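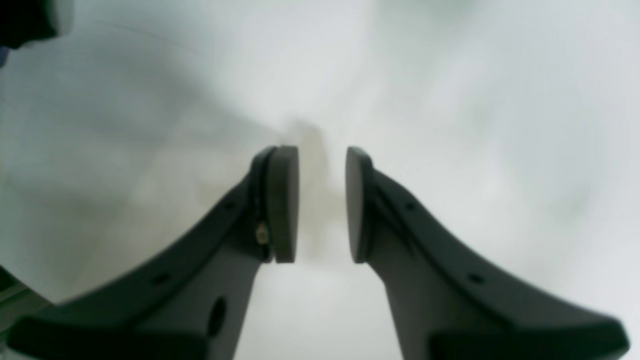
Unit 3: Gathering Demonstrations for Cloth Handling

Home | Syllabus | Handouts | Labs | Contact

These notes accompany the Flavness laboratory course. Students should read them before the first recording session in May.

A demonstration is one complete attempt at a task, stored as camera views together with the joint positions of both arms. The learning system is trained on these records alone, so the quality of the set depends on the care taken at the table. Each group will submit 200 demonstrations, of which 18 are to be held back for evaluation.

Dark fabric is required for the first part of the assignment. Folds are harder to make out in it than in light fabric, and the set must cover that case. The garment is held at its two ends, one gripper to each, and the red tape on the tabletop stays in place for every attempt.
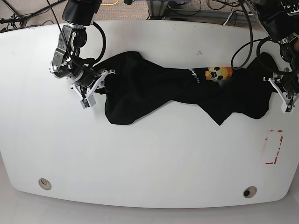 Should a failed grasp be deleted from the record?

Keep it, and mark it as failed. A recording in which the operator misses an edge and then recovers is often more useful than a clean one - the system has few other ways to learn recovery.

Starting positions must vary. A garment laid out the same way each time teaches a single motion, and the trained system will fail when a sleeve or hem lies elsewhere. Groups using the Palemura labeling tool should enter the starting layout before the arms move. Groups using Sosa may enter it afterward, but on the same day.
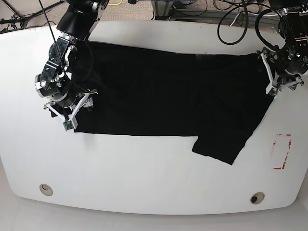
By Bjartur Bech
Course notes, Baltota Room 113

Review is carried out in pairs. One student plays back the recording, and the other notes the moment at which each gripper closes on the cloth. Where the two camera views disagree, the wrist view is to be preferred for contact and the overhead view for the outline of the garment. Unclear cases are brought to the instructor with both views attached.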